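Wostano Rose Print Tablecloth

Item 1547
Sold by Cleker Table Linens

A white tablecloth with a rose and berry print, drawn in thin dark gray lines with soft orange color behind the flowers. It suits a kitchen table that gets used every day, and it goes with plain white dishes as well as it does with gray or green ones.

The print was drawn for us by Miklós Rácz. He works in pen first and adds the color later, so the orange sits a little loose behind the petals and doesn't follow the lines exactly. Please don't report this as a printing fault. Every cloth in the Wostano range has it.

Sizes

Small: 140 x 140 cm, for a square table seating four
Medium: 140 x 200 cm, for a rectangular table seating four to six
Large: 150 x 250 cm, for six to eight

Measure the tabletop and add the drop you want on each side. Most customers like 20 to 25 cm. If your table has a drawer, check that the cloth won't catch in it when it closes. All sizes are measured before washing. Allow for up to 3 percent shrinkage the first time.

Fabric

Cotton and polyester blend, 200 g per square meter. The hem is 2 cm wide with mitered corners. The cloth has no coating, so a spill will go through if you leave it. We sell a felt underlay (item 400) that can be cut to size with ordinary scissors. It protects the table and keeps the cloth from sliding.

Washing

Machine wash at 40 degrees with similar colors. No bleach. Tumble dry on low or hang it over two lines so the fold doesn't set. Iron on the back while it is still slightly damp. Tomato and coffee should be rinsed out in cold water the same day. For candle wax, let it harden, scrape off what you can, then iron over brown paper.

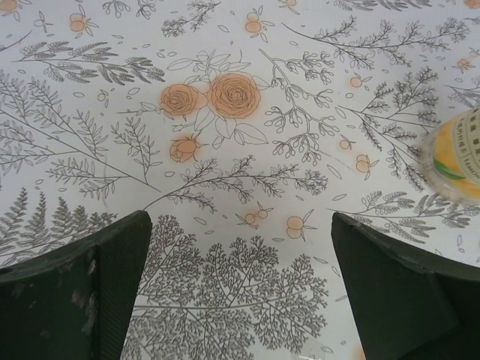 The pattern runs over the whole cloth with no separate border and no center panel. You can shift it to hide a stain or let it hang longer on one side, and the print will still look right. The large roses are the strongest part of it. Between them are buds and small berry sprigs, which keep the white areas from looking bare once the plates are down.

Matching items

Napkins in the same print, 40 x 40 cm, set of four
Plain orange napkins, same size
Table runner, plain gray
Fabric by the meter, 160 cm wide, cut to order (cut fabric can't be returned)

Orders and returns

In-stock sizes leave our warehouse within two working days. Fabric by the meter takes up to a week. Unwashed tablecloths can be returned within 30 days in the original sleeve. If you need a size not listed, write to Attila Kocsis in the sewing room with the length and width of your table and the drop you want. He can make up cloths to 400 cm long. Anything longer than 300 cm has a seam across the width, and he will tell you where it falls before you pay.

The large size is out of stock until July.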